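Home | Local | Food | Letters

Rondalstead's water rates are going up, and I have thoughts

By Manee Kaewkla
13th September

So the letter finally landed on my mat this morning, and yes, we're all paying more for water from April. The new flat charge is $151 a year per household, on top of whatever your meter says. I read it twice over breakfast and then called my neighbor Riaan Sibiya, who was already grumbling before I got past hello!

The town says the money goes to the old main under Klinhom Road, which has burst 9 times (I live two streets over, I remember every single one). Fair enough, it needs fixing. But 2134 homes are on that line and I'd love to see the extra charge end once the pipe is in. The letter doesn't say either way.

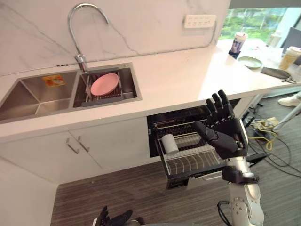
An open dishwasher with its rack pulled out.

Sunee Thongdee at the town office told me you can ask to spread the charge over 2 payments, but you have to do it in writing. She also said a public meeting is planned at the Godska Hall, date still to come. I'll be there with my letter and probably a thermos. If you've had a different figure on yours, drop me a line, I'm trying to work out if we all got the same one.

14 comments | 37 shares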